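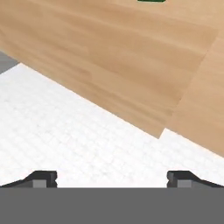
Teleop-Users Digest, Vol 288, Issue 3

Subject: Re: wrist view only, am I asking for trouble?

Hello all, and thank you for such a friendly question to come back to after a long October of paperwork.

The short answer is that you can drive a reach quite happily from the wrist view, but it takes a while before your hands believe it. The simulator view at the top of this issue is a good one to practice reading. The fingers are wide apart with nothing between them, and what you get past them is white tile, then a big stretch of tan wood, and just the bottom edge of something dark green at the very top. If I were holding the controller at that point I would leave the fingers alone and worry about where I was. The long slanting edge of the wood is the most useful thing you have. Watch how it slides between the fingertips as you move, and you will know which way you are drifting long before you could say it in numbers.

I'll put the original message in here so that people reading on the web archive can follow along.

> Hi everyone, I'm new to the list. Our group at Hulilano is
> collecting demonstrations in simulation with a hand controller,
> and the operators only get the wrist camera. We have 452 runs
> saved so far. A lot of them wander at the start — the person
> swings left and right for a few seconds before committing to
> the object. Should we trim that part off, or throw those runs
> away and record them again? Also, would you give people a
> second view from the side? I'm worried they'll lean on it and
> the policy won't have it.

On trimming: I would keep the originals somewhere safe and trim a copy. When I was putting together the Wimia set I cut the openings off everything, very pleased with myself, and the trained arm then had no idea what to do whenever it started with the object out of view. All that swinging about was the searching, and I had removed it. I ended up going back through 567 runs and restoring the ones where the person was looking for something on purpose. The ones where they were simply lost, I left out. You can usually tell by watching at double speed, though I admit there were a few I argued with myself over for far too long.

As for the second view, I think your worry is a fair one. What worked for us was letting new people have the side view for their first afternoon and then switching it off before anything was saved for training. They grumble a little (I certainly did!) but they settle down quickly, and their movements get slower and straighter. If the policy will only see through the wrist, I would want the person teaching it to see the same.

One more small thing. Have your operators pause for a breath before closing the fingers. It feels silly on a controller, but it makes the moment of the grasp so much easier to find later, when you are labeling.

I still have my notes from the Moser workshop on how to mark the searching part separately from the reach. They are untidy, but I'm glad to send them to anyone who writes to me off the list. And do let us know how the next batch goes.

Warm wishes to everybody,
the Famell bench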